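1/ Moved my desk out of the bedroom in September. Notes for anyone planning the same.
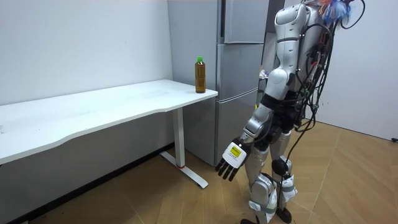
White desk, left-hand side.

2/ I paid over 100 pounds for paint. Matt marks easily – buy the wipeable sort.

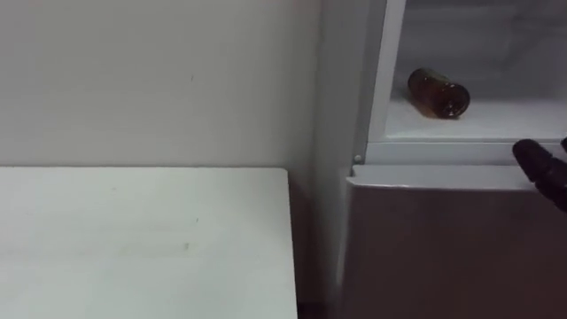 How long did the painting take?
Three evenings, plus a day for the second coat.

3/ Greer Moffat in Granham sold me the chair. Good price, stiff wheels.

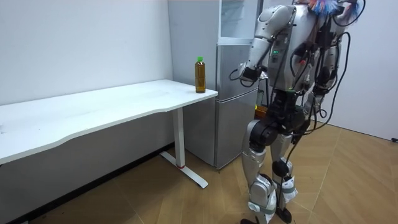

4/ Next job is shelves. I have 200 pounds left for those and a lamp.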